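# Open Day Safety Checklist: Household Robot Demonstration

Novska Demonstration Hall, kitchen station
Inspection completed by: Josefina Tapia, Site Safety Office
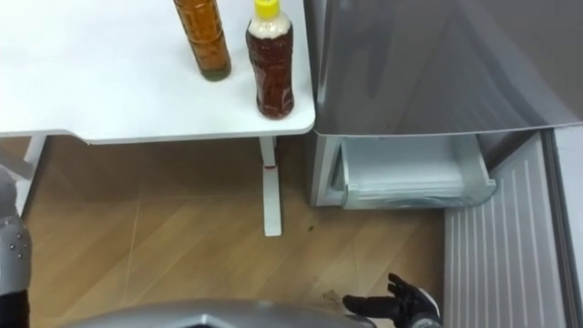 This inspection covers the kitchen station only. The lecture area and the Godinho transport carts are recorded on separate sheets. Items marked "Open" must be closed before visitors are admitted at 10:00 a.m. in the January session.

## 1. Floor and access

- [x] Floor boards level, no raised edges
 - Comment: Light surface scratches. Accepted.
- [ ] Floor free of debris
 - Comment: **Open.** One small dark speck near the table leg on the refrigerator side. Sweep before the first run.
- [x] Visitor line marked 7 feet from the robot's working area
- [x] Exit route clear, doors unlocked

## 2. Furniture and appliances

- [x] Table stable under hand pressure
- [ ] Bottles set back from table edge
 - Comment: **Open.** The yellow-capped bottle stands close to the front corner. Move toward the center.
- [x] Refrigerator secured against tipping
- [x] Lower drawer empty
 - Comment: Drawer is to be closed between runs. Assign to the station operator.

## 3. Robot

- [x] Emergency stop tested from both control points
 - Comment: Tested 4 times. No faults.
- [x] Arm covers and fasteners checked
- [x] Fingers of both hands open fully on power loss
- [x] Speed limit set to visitor mode
- [ ] Gandomeck battery log signed
 - Comment: **Open.** Last entry is unsigned. Clandico technician to sign.

## 4. Visitors and staff

- [x] Registered visitors within hall limit
 - Comment: 147 registered; limit is 167.
- [x] Operator and floor monitor named for each run
- [x] First aid kit sealed and in date
- [ ] Safety notice posted at entrance
 - Comment: **Open.** Previous notice gives the old assembly point. Replace.

## Result

Conditional pass. Demonstrations may begin when all open items are initialed by the floor monitor. Return the signed sheet to J. Tapia at the front desk.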